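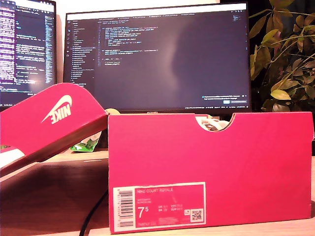 *Photo: Margareta Roman*

# Alus hallway shoe cabinet, tall model

**Stocked at De Haan, Usville. Page last looked over December 2018.**

The maker says this cabinet holds 16 pairs. We've sold enough of them to have a view on that, and the view is that it depends very much on whose feet you've got at home. We'll get to it.

It's a tip-out cabinet. The fronts hinge forward at the bottom, shoes stand in them more or less on end, and the whole thing takes up very little of the hallway when it's shut. That part of the brochure we have no argument with. If your front door opens straight onto a passage and you keep tripping over the school shoes, it's a fair answer.

| | |
|---|---|
| Height | 134 cm |
| Width | 80 cm |
| Maker's stated capacity | 16 pairs |
| Maximum load on top | 7 kg |
| Colours | white, grey, "driftwood" |
| Assembly | flat pack, wall fixing required |
| Delivery | Usville and Plevisden |

"Driftwood" is the maker's word. It's a pale brown. Come and see it before you order, because the colour on a phone screen is nothing like it and we don't enjoy taking these back any more than you enjoy bringing them.

## The capacity claim

The Alus brochure shows rows of slim flats and canvas slip-ons, all women's, all small. Sure, you'll get 16 pairs of those in. We tried it on the floor model with a normal household's worth: runners, work boots, a pair of netball shoes, two pairs of kids' sneakers, thongs, one pair of heels. The work boots wouldn't go in at all. The runners went in but the flap wouldn't close properly until we turned one shoe upside down against the other, and then it was a bit of a wrestle getting them out again.

Anything with a thick heel or a high ankle is going to be a problem. Chukwuemeka Okonkwo, who runs our showroom, has big feet, and he gets one pair to a compartment where the leaflet says he should get two. If that's you, measure your longest shoe, heel to toe along the sole, and bring the measurement in. We'll try it against the floor model, or just bring the shoe.

## Or keep the boxes

A reasonable question, and we get it a lot from people who've hung on to every box they've ever been handed. Shoeboxes are free. They stack, they keep the dust off, and most have the size and the style on the end so you know what you're pulling out. For shoes you wear twice a year, we honestly can't see what a cabinet does that the box on top of the wardrobe doesn't.

Where boxes fall down is daily use. You won't put your everyday sneakers back in tissue paper after work, whatever you tell yourself in the shop, and the one you want is always at the bottom of the stack. Cardboard isn't wonderful in a damp laundry or a garage either. Our own arrangement at home is boxes for the good shoes and a rack for the rest, and we sell racks for a good deal less than this cabinet.
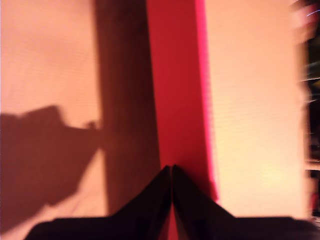
Clear plastic boxes are the other thing people ask about. We used to carry them. The lids cracked, the drop-down fronts popped off the hinge and the stack leaned. If someone finds a decent one, let us know and we'll think about it again.

## "Ventilated"

The brochure has a paragraph on airflow. What the cabinet has is a gap at the back of each compartment and a slot along the bottom edge. It's better than a sealed box. It will not dry a wet football boot, and if you shut wet football boots in it you'll be able to tell from the other end of the house. Leave them out overnight, preferably outside, with some newspaper shoved in.

There's also an "odour-control insert" sold separately. It's a little sachet. We don't stock it. A saucer of bicarb on the bottom does the same job as far as any of us can smell, though you do have to remember it's there before you tip the flap open.

## Fixing it to the wall

This one we won't joke about. The cabinet is tall and shallow, and with the flaps open the weight comes forward. It has to be screwed to the wall. The bracket and screws in the packet are all right for a timber stud. The plastic plugs supplied for plasterboard are rubbish, and we'd ask you to throw them out and buy proper hollow-wall anchors from the hardware. For brick you'll want a masonry bit and your own plugs.

If you rent and can't put holes in the wall, don't buy it. We've had customers talk about double-sided tape. No.

Check your skirting board as well. The back has a cut-out for skirting, but it was clearly designed around something lower than what you find in the older houses on the Plevisden side. With a tall skirting the cabinet sits off the wall and you'll need a timber packer behind the bracket.

## Assembly

The leaflet says one person can do it. One person can, with a fair bit of swearing. Two is easier when it comes to hanging the flaps, as the hinge pins need to go in on both sides at once. The drawings don't tell you which way the compartment dividers face. The curved edge goes to the front. Get that wrong and you'll find out at the very end.

Go gently with the cam locks. The panels are chipboard with a wrap, and an overtightened lock will pull straight through.

## What's usually wrong with returned ones

- Chipped corner on the top panel, from transit. Check it before you build it and ring us, we keep spare tops.
- Flap that won't stay shut. Usually the magnet plate has been put on backwards.
- Flap that sags on one side. Usually overloaded, see above about boots.
- Doesn't fit in the hallway. We can't help with that one, sorry. With the flap tipped out you need room to stand in front of it, so mark it on the floor with tape first.

## Should you get one?

If you've got a narrow hall, fairly small shoes and a wall you're allowed to drill, yes, it's decent for what it is and the hinges have held up well on the floor model, which gets yanked open all day by everyone who walks past. The white marks less than the grey.

For a family of big-footed teenagers we'd steer you to the open bench, which holds boots and gives you somewhere to sit while you do your laces up. It looks messier. We're told it's messier in use too, but the shoes do end up on it.

Prices are on the shelf tag and change when the shipments do, so ring before driving over. The last lot came in July and the grey sold out first. Delivery to Usville and Plevisden is to the front door only. We don't assemble, and we don't take the carton away.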